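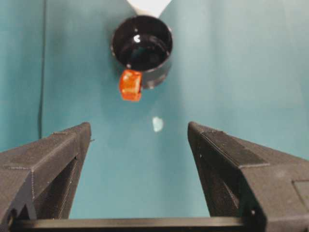 Week 4: Colour and its neighbours

Colour for Painters, Skusby Evening School
Tutor: Ghazal Ghorbani

Last week was all drawing and grey washes, so thank you for your patience. Tonight we open the paint! This is my favourite class of the term and I always try to cram too much into it, so the notes below include a few things we may only get to next week.

What we're looking at

A colour never turns up alone. Put a patch of middling grey on an orange ground and it drifts towards blue. Put the same grey on a green ground and it picks up a faint pink. The paint is identical (I will cut both patches from the same sheet in front of you) and your eye still insists they're different. The name for this is simultaneous contrast, and once you've seen it in class you'll start catching it at the bus stop, in the kitchen, on other people's jumpers.

For painters this is wonderful news. If a colour looks dull, you don't always need a brighter tube. Try changing what's beside it first.

Words we'll use

Hue: the family a colour belongs to – red, blue, yellow-green and so on.
Value: how light or dark it is. Squint, and value is most of what's left.
Chroma: how strong or how greyed it is. A ripe mandarin has plenty, a brick has much less, and both are sort of orange.
Temperature: warm or cool, and always compared with something else. A red can be the cool one if the red next to it leans towards orange.

People mix up value and chroma constantly. I did for years. A strong yellow is also a very light colour, and a strong violet is a dark one, so you can't swap one for the other at the same brightness and expect the picture to hold together.

Opposites

Orange and teal sit near enough to opposite on the painter's wheel, and side by side each makes the other ring. A small orange against a lot of teal is a real treat. The warm patch can be tiny and still grab you from across the room. Add black next to it and the orange seems to glow even more, a bit like a coloured window in a dark wall.

Mixed together, the same pair go quiet. A touch of blue-green into orange gives you rust, then brown, then something close to grey. Please do make a mess of this on purpose. Those in-between browns are gorgeous, and they belong with the colours that made them, so they'll sit comfortably in the same painting.
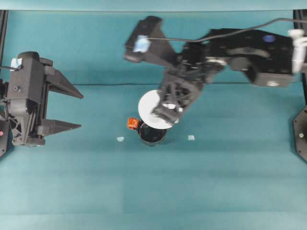 Fig. 2. Black shapes on a teal ground, with a slightly darker teal behind.

Dark edges

Where black meets a mid-value colour, you get the hardest edge in the picture, and the eye runs straight to it. Use that carefully. If all your outlines are as hard as one another, the viewer doesn't know where to rest.

Châu Âu, who took this class two terms ago and now paints signs for Veleck, brought in a lovely study of a coal scuttle. There was no black paint in it at all. She'd mixed her darks from a deep blue and a burnt orange-brown, warmer on the side near the fire and cooler on the other, and it looked far heavier than anything I've managed with a tube of black. I'll have it up by the sink.

One colour, many colours

Ask someone the colour of a tablecloth and they'll give you one word. Look for a full minute, though, and it starts to split up. The same cloth gets paler where the light reaches it, bluer in the folds, a little greyer at the back. If you fill it in with one flat mix, it will look like a paper cut-out. Lay in the main mix first, then shift it a little at a time – lighter here, greener there – keeping the steps small.

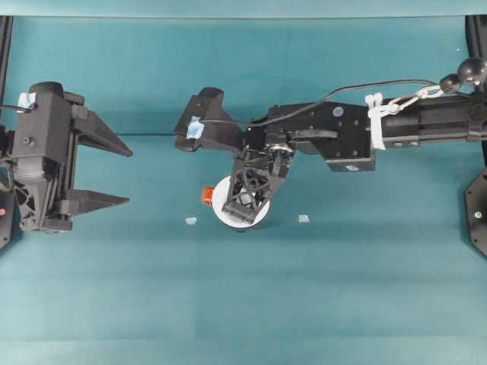 Fig. 3. Teal growing lighter toward the bottom, with a paler strip along the top.

Exercise: the 18 patches

Rule up a sheet of 18 squares. Choose an orange and a blue-green. Paint the pure orange in the first square and the pure blue-green in the last, then walk from one to the other, adding a little more blue-green each time. Let it dry completely before you judge it, as most paint shifts on drying.

When it's dry, cut out 5 patches you like and try them on different grounds. Write down what each one does.

Bring for next week

Your patches, dry
2 brushes, one flat and one round
White, plus any blue and any orange (the Basteck student tubes are fine)
An old rag
Something orange from home, fruit very welcome

Doors open at 6 pm in December as usual, and the kettle will be on.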